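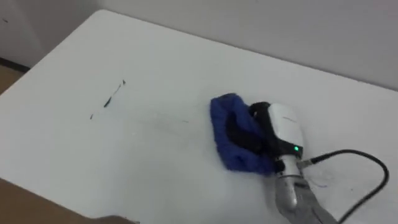 Tisch mit Markerstrich, Greifer mit blauem Tuch. Anhang zum Beitrag von tafelwart

Thema: Wischpaket von Vesach, hat das jemand im Einsatz?
Forum: Automatisierung > Kaufberatung und Erfahrungen

tafelwart schrieb:
Moin zusammen,
wir haben gerade das Wischpaket von Vesach zur Probe im Haus. Für alle, die es nicht kennen: Das ist eine fertig angelernte Fähigkeit für vorhandene Arme, Tuch in den Greifer, Tischhöhe einlernen, los. Verkauft wird uns das über Grunik, 2.983 Euro für die Lizenz plus Einrichtung. Die Probezeit läuft 30 Tage.
Bild hängt oben dran. Markerstrich auf weißer Platte, Mikrofaser oder etwas in der Art. Im Prospekt steht "rückstandsfreie Reinigung ebener Arbeitsflächen". Wer auf die Platte schaut, findet rechts vom Strich graue Schlieren, und neben dem Handgelenk sind noch so feine Kratzel. Ich bin nicht überzeugt. Meinungen?

Lötfett_88 schrieb:
Fast dreitausend Euro für einen Lappen. Mehr fällt mir dazu nicht ein.

kmeier_sps schrieb:
@Lötfett_88 Du bezahlst die Regelung, nicht den Lappen. Eine Wischbahn mit fester Höhe kann ich dir auch an einem Nachmittag teachen, aber sobald die Platte zwei Millimeter schief steht, drückst du an einer Ecke mit voller Kraft und an der anderen wedelst du Luft.
@tafelwart Welche Anpresskraft ist eingestellt? Und erkennt das Ding den Strich selbst oder fährt es einfach die Fläche ab?

tafelwart schrieb:
Laut Handbuch erkennt es "Verschmutzungen mit ausreichendem Kontrast". Die Kraft steht auf Werkseinstellung, das Menü zum Ändern ist in der Probeversion gesperrt. Finde ich schon mal stark. Ich soll also beurteilen, ob es sauber wischt, darf aber am wichtigsten Wert nicht drehen.

Shadi Geagea schrieb:
Ich habe das Vorgängerpaket im November bei einem Kunden eingerichtet, Küchenzeile in einer Kantine, keine Tafel. Für Krümel und Kaffeeflecken war es brauchbar. Bei Stift sah es anders aus. Das Tuch nimmt Farbe auf und gibt sie zwei Bahnen weiter wieder ab, dann hast du aus einem Strich einen grauen Fleck gemacht. Dem Menschen passiert das auch, nur dreht der irgendwann das Tuch um.
Auf deinem Bild ist der Lappen ziemlich zusammengeknüllt zwischen den Fingern, der Rand steht hoch. So liegt nur ein Teil davon auf. Leg ihn mal sauber gefaltet ein und mach denselben Strich noch einmal. Das heißt nicht, dass das Paket gut ist, aber der Vergleich wäre dann wenigstens fair.

Lötfett_88 schrieb:
Wenn ich dem Roboter vorher das Handtuch falten muss, kann ich den Tisch auch gleich selber abwischen.

rietzel schrieb:
Ich verstehe die Häme nicht ganz. Wir haben bei uns 217 Tischplatten in der Endkontrolle pro Schicht, da wird jede abgewischt und markiert, und die Leute haben davon kaputte Schultern. Wenn mir jemand das für 2.983 Euro halbwegs ordentlich löst, nehme ich Schlieren beim Edding in Kauf, Edding haben wir nämlich gar nicht auf den Platten. Man muss schon schauen, wofür man es kauft.

kmeier_sps schrieb:
Sehe ich auch so, mit einer Einschränkung: Mich stört das Kabel. Das geht auf dem Bild in einem großen Bogen quer über die Fläche, die gewischt werden soll. Im Dauerbetrieb zieht dir das durch den Dreck oder hängt irgendwann an der Tischkante. Gehört das so oder ist das eure Verlegung?

tafelwart schrieb:
Das hat der Techniker von Grunik so angeschlossen. Ich habe nachgefragt, Antwort war, eine Kabelführung am Arm gebe es "im Komfortpaket". Was das kostet, wollte er mir schicken. Kam bisher nichts.

Lötfett_88 schrieb:
Komfortpaket! Ich kann nicht mehr.

wenzelin schrieb:
Schau dir mal Asano an, die haben auch so eine Wischfunktion, liegt bei 2.281 Euro und die Kraftwerte sind offen. Nachteil: keine Erkennung, du gibst die Fläche vor und er fährt sie stur ab. Halliday hatte auch was angekündigt, da habe ich aber außer einem Video nie etwas gesehen, und auf Videos gebe ich nichts mehr.

rietzel schrieb:
@wenzelin Hast du das Asano-Paket selbst laufen oder nur das Datenblatt gelesen?

wenzelin schrieb:
Datenblatt und eine Vorführung. Dort war der Tisch allerdings vorher schon sauber, wenn ich mich richtig erinnere.

Shadi Geagea schrieb:
Dann ist der Vergleich nicht viel wert.
@tafelwart Mein Vorschlag: gleicher Stift, gleiche Länge, jedes Mal dieselbe Stelle, frisches Tuch. Einmal direkt nach dem Malen und einmal nach einer Nacht. Alter Marker ist der eigentliche Test, frischen kriegt man auch mit dem Ärmel weg. Und lass dir schriftlich geben, was "rückstandsfrei" heißen soll. Bei meinem Kunden stand auf einmal eine Fußnote im Vertrag, in der es nur noch um lose Partikel ging.

tafelwart schrieb:
Fußnote gerade gesucht und gefunden, Seite vier unten. "Bezogen auf trockene, lose Verschmutzungen." Marker ist damit wohl raus, obwohl uns der Vertrieb genau das mit den Tafeltischen verkauft hat.
Den Test mit dem gefalteten Tuch mache ich trotzdem noch und stelle die Ergebnisse hier rein. Freischaltung für die Kraftwerte habe ich bei Vesach direkt angefragt. Wenn die sich querstellen, geht das Paket zurück.

kmeier_sps schrieb:
Schreib bitte dazu, welches Tuch. Bei den billigen liegt es oft schon daran.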